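Automation on the Packing Floor: A Report on the Bin-Picking Cell at Rallent

By the Workplace Technology project group, Stulance Technical College
Posted in August
14 comments

Introduction

Our project looked at what happens to a job when part of it is given to a robot. We picked a company close to the college that was willing to let us in. Rallent makes spacer blocks and edge pieces for display cases and shop counters. The blocks are sold in sets sorted by color and length, and until this year all of the sorting was done by hand.

Rallent has ordered a robot cell from Climetti, a small integrator that sets up used and new arms for short production runs. The cell is being tested in Climetti's workshop before it goes to the packing floor. We visited both places. At Rallent we watched the sorting work over three afternoons and talked with the people who do it. At Climetti we watched test runs and talked with the engineers. Our instructor asked us to leave out all names, so people are described by their jobs.

The work before the robot

Blocks come from the cutting room mixed together in metal bins. A sorter stands at a bench, takes blocks out of the bin, checks the ends for chips and places them in trays. When a tray is full it is slid to the packer on the other side, who boxes it and puts on the label. There are 20 people on the packing floor across both shifts, and all of them do a turn at sorting.

The company gave us the log for one ordinary week. It shows 2982 blocks sorted at the bench we watched. Of these, 151 were put aside because of chips, wrong length or a rough edge. The log does not say who found them or how long each one took.

What the log also leaves out is how the work feels. Sorters told us the first hour is fine. After that the reaching becomes the problem. The bin sides slope, so the last blocks lie flat on the bottom and the sorter has to lean in over the rim to get them. Several people mentioned sore shoulders and one had been moved to labeling on a doctor's advice. Two of the sorters said they liked the job because they could talk while doing it. They did not want to lose that part.

How the cell works

The cell uses a KUKA arm with a jointed gripper. A vision program called Devadiga finds the blocks in the bin and picks out one that the gripper can reach without hitting a wall. The arm goes in, closes on the block, lifts it and places it in a tray according to color. If the program cannot find a safe grip, the arm waits and a light comes on for the operator.

Climetti's engineers explained that an almost empty bin is harder for them than a full one. In a full bin there is nearly always a block on top with free space around it. Near the end, the remaining blocks may be lying against a wall or close to each other, and the fingers need room on both sides. A block flat against the wall can be left until last and may have to be pushed away before it is gripped. This interested us, because it is the same stage of the job that the sorters complain about.

The gripper fingers were changed twice while we were following the project. The first set was too wide. The second set held single blocks well but sometimes closed on two at once. Picking up two blocks is not dangerous, but it upsets the count in the tray, so the engineers count it as a failed pick. 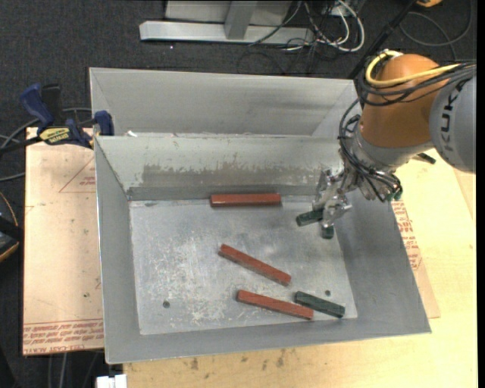 Photo: Climetti workshop / Stulance project group

Three red blocks and a green one are lying on the floor of the bin, with the gripper over the right side. The red block at the back is against the wall, which is the position the engineers talked about most. The paint on that wall is scraped and the metal floor is scuffed all over. Rallent's own bins are worn in the same way, and the program has to tell a block from a scratch.

What changes for the people

Rallent says that no jobs will be cut when the cell arrives. The plan is for the cell to take over one of the two sorting benches. One person per shift will be the cell operator. The operator brings bins, clears faults, takes away full trays and still checks block ends by eye, as the cell has no inspection step yet.

We asked the sorters what they thought of this plan. The answers were mixed. Most were glad that the reaching would go away. Several were worried that the operator would stand alone behind a fence all shift with no one to talk to. One packer pointed out that the bench sets its own pace and the cell will not, so the packer will have to keep up with the arm. An older sorter asked who would be blamed for a chipped block that got through, and the shift lead did not have an answer for that yet.

Training was the subject that came up most. Climetti offers a short course in restarting the cell and clearing a stuck block. Rallent first planned to send only the shift leads. After a floor meeting on a Wednesday, this was changed so that anyone who wants the course can take it. We think this was a good decision. If only the leads can restart the cell, everyone else has to stop and wait for them.

Pay is not settled. The operator job has been described as "the same grade for now." Some workers feel that it should be graded higher, as it includes fault clearing. Others would prefer that everyone rotate through it on the same pay, the way sorting is handled today.

Limits of our work

We did not see the cell running at Rallent, only in the workshop. We also talked mainly with the day shift. The evening shift is smaller and may see things differently. The log we were given covers one bench for one week, so we cannot compare it with other times of the year. We had hoped to time the hand sorting against the cell but were asked not to time individual workers, and we agreed.

Recommendations

We suggest that Rallent rotate the operator job at least once per shift, with the fence placed so that the operator faces the packing bench. The company should write down who is responsible for the end check before the cell starts. The rule for the last few blocks in a bin should also be clear. Our own view is that the operator should be allowed to stop the arm and tip the bin into the next one, so that people are not sent back to leaning over the rim for whatever the arm leaves behind.

A second visit is planned once the cell has been moved and the operators have finished the course.

37 shares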